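July 26, 2026

ok quick one, packing tomorrow and I said I'd post something about the night class before I go.

So. Evening Polish. Second term done. I signed up in April thinking I'd at least be able to talk to my great aunt Bożena without my cousin translating every line, and the result is... mixed. She talks fast. She talks over the kettle. I get maybe the nouns.

But I can read now! Slowly. I got through a whole letter she sent, 36 lines in that slanted handwriting, took me two evenings and most of a pencil. Had to look up the word for gooseberry. Three times.

Things that worked for me, no order. Reading out loud. Writing stuff by hand even though my handwriting is awful. Kids books, the boring ones, where a hedgehog goes to a shop and buys one thing. Not the poems. Henryk (the teacher) gave us a poem in week two and half the room went gray.

Things that did not work: the app. Any app. I had a streak going and could say "the bear drinks milk" and thats about it. Also labels all over the kitchen. You stop seeing them. I still have "lodówka" on the fridge, it's got a shopping list stuck over it.

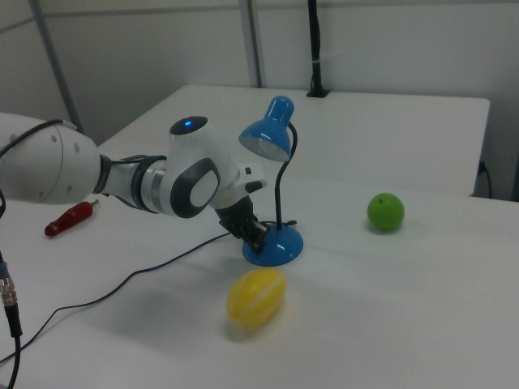 Cases are the thing everybody warned me about and yeah, they were right. Seven of them. The ending of the word changes depending on what it's doing in the sentence and you can't just skip it and hope, I tried, Henryk makes a face. What finally helped was picking one dumb everyday thing and dragging it through all seven. Take a desk lamp, a little blue one like that. Lampka. I see the lamp, lampkę. Without the lamp, bez lampki. With the lamp, z lampką. And then the blue has to change too, niebieska, niebieską, niebieskiej, so now you've got two words moving and you're sweating. I filled nine pages with that lamp. Very dull, do recommend.

Numbers are worse btw. Two is different for men and for women and I had a 17 minute argument with Fouad from class over how to say two dogs. We were both wrong.

Anyway. The trip. I'm staying with Bożena for most of it, then a couple days on my own, train to see where my grandfather went to school if the building's still there. She says yes, my cousin says no. Bringing the small dictionary becuase the big one weighs as much as a shoe. Two shoes.

I've got a speech ready for the door. Four sentences. Practiced it on the neighbor's dog, who took it well.

Class starts up again in the fall and I've already paid, so no getting out of it. If anyone knows a good easy reader, past hedgehog level but before actual novels, leave it in the comments. Something with a plot please. I'll check when I'm back, her wifi is a rumor.

ok the suitcase doesn't close. going.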